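Slotted Tabletop Sorting Basket, Red — by Plimstead

Filed under: Storage & Organizing > Baskets, Bins & Trays > Tabletop

I have carried a good many baskets over the years, and I will admit to having a soft spot for the plain ones. The Plimstead slotted basket is about as plain as a basket gets, and it's the one people come back to us for, often a year or two later, when they've worked out where the next one should go. It's red plastic, it has slots in the sides, and it sits on a table and holds your things!

Red slotted baskets in use on a wooden tabletop: 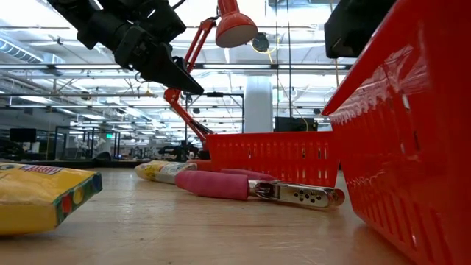
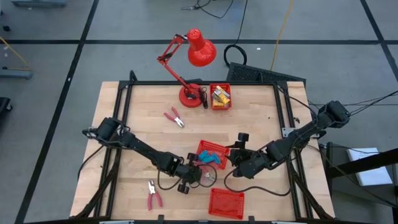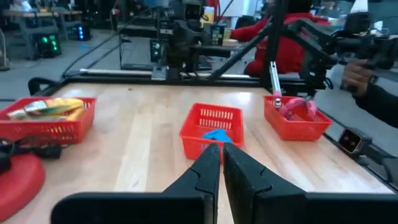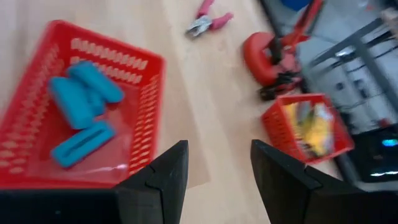
What I like best is that you can use one without ever having to decide what it's for. Some of our customers want a home for snacks, so the little packets aren't sliding around the counter, and some want a place to put crayons at the end of the afternoon. Others keep hand tools in theirs (pliers do very nicely, though I'd lay them flat so the handles aren't always catching on your sleeve). Lorna Umali, who packs most of our orders, has three at home and tells me they've each changed jobs so many times that she has given up on labels altogether.

The slots are there for a good reason, too. You can peek through the side and get a fair idea of what's in there, which is a great help if you keep several in a row and they are all the same color. They also let crumbs and dust work their way out — a blessing or a nuisance, depending on what's underneath! If you're keeping anything very small, such as beads or loose screws, lay a sheet of clear plastic or a piece of felt across the floor of the basket first. I do this with my own sewing basket and haven't lost a pin since November.

A word about the color. We're asked for white and gray fairly often, and I do understand, they're restful colors and they go with everything. But a red basket gets noticed, and a basket that gets noticed gets used. On a pale wood table you can find it from across the room, and a child who's been told to put the blocks in the red basket has very little room to argue. Chaiyaporn makes a similar basket in softer shades if your heart is set on one, and we can order it for you, though it does take a bit longer to reach us.

Using it for sorting

If you're tidying a whole table at once, I'd suggest getting more than one. Set them along the back edge, a hand's width apart, and leave the middle of the table clear for the pile. Pull out the big things first, whatever they are, and let the small ones wait. Soft things like foam pieces and folded cloths can go at the bottom, with snack bags and anything crushable on top. And please don't feel you have to fill a basket just because there's room in it. A half-full one is much easier to rummage through, and much easier to carry.

A desk lamp pulled over beside the row makes more difference than you'd expect, especially for the bits at the bottom. We stock the Lastemier jointed lamp on the lighting page, and it has a good long reach for this sort of work, but any lamp with a bending arm will do.

The particulars

Material: red plastic, lightly glossy
Sides: slotted
Price: 20 dollars each
Holds: up to 38 pounds if the weight is spread out over the floor of the basket
Item number: 828
Ships: nested, in plain paper, with no foam or filler

Care

Wash it in the sink with warm water and ordinary dish soap. An old toothbrush is the thing for the slots, and you'll be surprised how quickly it goes once you get into a rhythm. Let it drain upside down on a towel. I wouldn't put it in the dishwasher; Plimstead doesn't recommend it, and I tried one on the bottom rack some time ago and the rim has never sat straight again. Keep it out of strong sun if you can — the red will fade a little on a windowsill.

Goes well with

The Flamier drawer liner, which cuts easily with kitchen scissors and can be trimmed to fit the floor of the basket. It's meant for drawers, of course, but Tsegereda Ayele in our returns department started using it this way, and now I recommend it to everyone who mentions beads.

Returns and questions

If your basket arrives cracked or simply isn't what you had in mind, send it back and we'll exchange it or refund you, whichever you'd prefer. We only ask that you write the item number on the outside of the parcel so that it finds its way to Tsegereda's shelf. If you're unsure how many you'd need, drop us a line and tell us the length of your table and what tends to pile up on it, and one of us will write back with a suggestion. I enjoy those letters very much, so do go into detail!

Page last updated 14/05/2021

Contact us | Shipping & returns | © All rights reserved | Back to top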